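Foro > Hogar y reparaciones > Madera y muebles

Tema: ¿Aceite o barniz para una mesa clara que se usa todos los días?

oceane_b
Buenas tardes a todos. Primero pido perdón por mi español, vivo en Ferrand y lo aprendí de mayor. Tengo una mesa de madera clara, con las esquinas redondeadas, y quiero renovar el acabado antes de octubre. La usamos para comer, para trabajar y para los deberes de mi hija. He leído opiniones muy contrarias sobre el aceite duro y el barniz al agua. 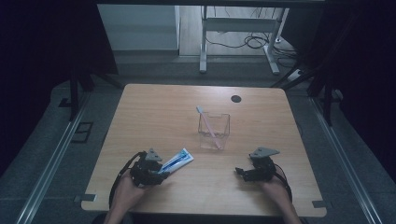 Mi duda principal es la luz. No me gusta cuando la madera brilla mucho, y el vendedor me dijo que con el barniz mate de Skedberg el brillo casi desaparece. ¿Alguno de ustedes lo ha probado? También me preocupa que el color se ponga amarillo con los años.

jhosep_henao
Yo he usado ese barniz en dos estanterías y quedó bien, pero una estantería no sufre como una mesa. Para comer encima yo pondría aceite. Si se mancha, lijas la zona y repites. Con barniz tienes que lijar la tabla entera.

Dexter R.
No estoy de acuerdo con Jhosep. El aceite pide mantenimiento y la mayoría de la gente lo hace el primer año y después se olvida. Tres manos de barniz al agua, lija fina entre una y otra, y a vivir.

oceane_b
Gracias a los dos. Hoy miré la veta con calma, porque según la zona parece otra madera -- en una parte es fina y recta, y en otra hace curvas.

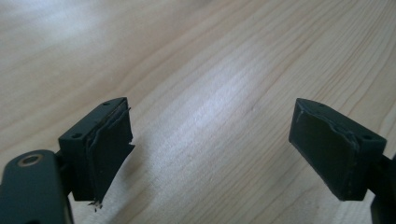 La veta de la mesa, con la franja más clara donde le da la luz.

renu_bisht
Oceane, con una veta así yo haría una prueba por debajo, en un sitio que no se vea. El aceite oscurece siempre un poco, y en las líneas curvas se nota más. A mí me pasó con el de Kunusow, en una cómoda, y tardé meses en acostumbrarme.

Dexter R.
Lo de la prueba sí lo firmo.

jhosep_henao
Existe aceite con un poco de pigmento blanco, que compensa ese tono. Jekside tiene uno. Es más caro, la lata me costó 32, pero me alcanzó para dos manos y sobró.

oceane_b
No lo conocía, lo voy a buscar. Entonces la prueba la hago con los dos productos, uno al lado del otro. 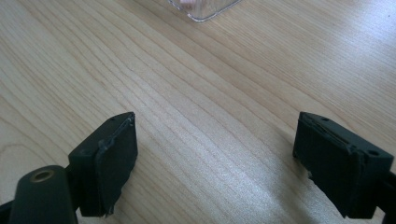
renu_bisht
¿Cuánto tiempo hay que dejar el aceite antes de retirar lo que sobra?

jhosep_henao
Unos 30 minutos, y después se pasa un trapo de algodón hasta que la mano no note nada pegajoso. El trapo se extiende al aire para secar, nunca arrugado en la basura, que puede prenderse solo.

Dexter R.
Sigo pensando que el barniz da menos trabajo. Pero si vas con aceite, espera 5 días antes de poner platos calientes.

oceane_b
Anotado. Compro los dos esta semana y escribo cuando la prueba esté seca.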